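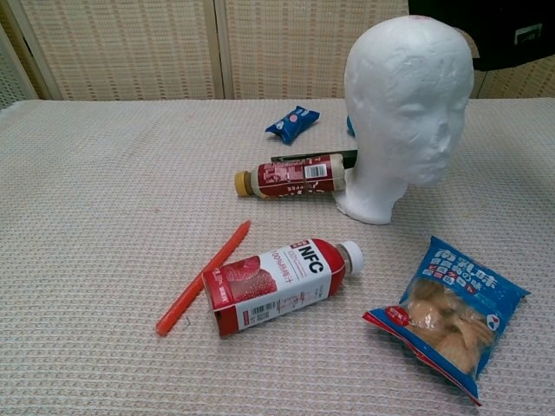
Wirkarthorpe Hat and Wig Circle
Minutes of the April meeting, back room, 7.15 pm
4 min read

Present: nine members. Apologies: two.

1. Minutes of the last meeting

Agreed, with one change. The phrase "members were enthusiastic about the new stand" was struck out. Several of those present did not remember being enthusiastic. It now reads "members discussed the new stand".

2. The foam head

The secretary had been asked to find out whether a white foam head would do for display in place of the old wooden block, which is too heavy to carry to fairs. One was stood on the table for members to look at. Views were mixed, and mostly low.

It was said that the surface is lumpy and that anything fine, such as a lace edge or thin felt, will show every bump. It was also said that the face is so plain that a visitor will look at the hat, which one member thought was a point in favour. Another thought it made any hat look like lost property.

The supplier, Govska, says in its leaflet that the heads are "suitable for all headwear". The meeting did not accept this. A winter hat with a proper lining weighs a good deal more than a summer one, and the leaflet gives no weights. The flared neck is the only thing holding the head up, and the question was asked what happens in a draughty hall with the doors open. No answer was available. Pinning a weight inside the neck was suggested, and so was double-sided tape. The member who looks after the cloths objected to tape.

There is a small pinkish-red mark near the top of the head. It would be under a hat in any case. The secretary will ask whether Govska sells them with marks or without.

Agreed: two heads to be tried at the next fair, and no more until we have seen them with hats on for a full day. The proposal to order a dozen was not put to the vote.

3. Table covering

The pale beige cloth with the small woven squares was on the table for comparison with the green one. Those in favour said it is quiet and does not fight with the colours of the hats. Those against said that a white head on a pale cloth disappears from the far side of a hall, and that the green has served us for years. The claim that the beige "hides everything" was doubted. It was pointed out that nobody had tested it with tea.

Left open. Both cloths to be taken to the fair.

4. Food and drink on the display table

Raised again. The table at this meeting had drink bottles lying on their sides next to the head, and a blue snack packet behind it. The chair said that if we do this in our own room we will do it at the fair, and a visitor who sees a bottle by a hat will not think about the hat. One member said that a bottle with its cap on does no harm. The chair asked who would be checking the caps.

The rule passed last year, that refreshments stay on the side table, still stands. It was noted that the rule has not so far made any difference. A second notice was offered. The meeting doubted that people who do not read the first notice would read the second.

5. Leaflets

The printer, Medrano, has quoted for 500 leaflets. There are still 123 left from the last lot, with the old meeting time on them. The case for a new order was that the old ones are wrong. The case against was that we gave out very few last year and there is no sign that anybody came because of one. When new members were asked how they had heard of us, they said from a friend.

Agreed: the time to be corrected by hand on the old leaflets. Medrano to be thanked and told we will look at it again in the autumn. Two members asked for it to be recorded that they think hand corrections look shabby.

6. Joint display with Ititz

Ititz, the costume shop, has offered to share a table at the summer fair. They would bring the wigs and we would bring the hats. The offer sounds generous - but the letter does not say who pays for the table, who sits at it, or whose name goes on the front. Past experience of sharing was mentioned briefly.

The secretary will write back with those three questions. No decision until there is a reply on paper.

7. Any other business

The hat boxes in the cupboard are still not labelled. This has now been carried over from four meetings. Carried over.

The heater in the back room was said to have been mended. Members kept their coats on.

Meeting closed 8.50 pm. Next meeting as usual, same room. Please bring one hat each to try on the foam heads, and not the best one.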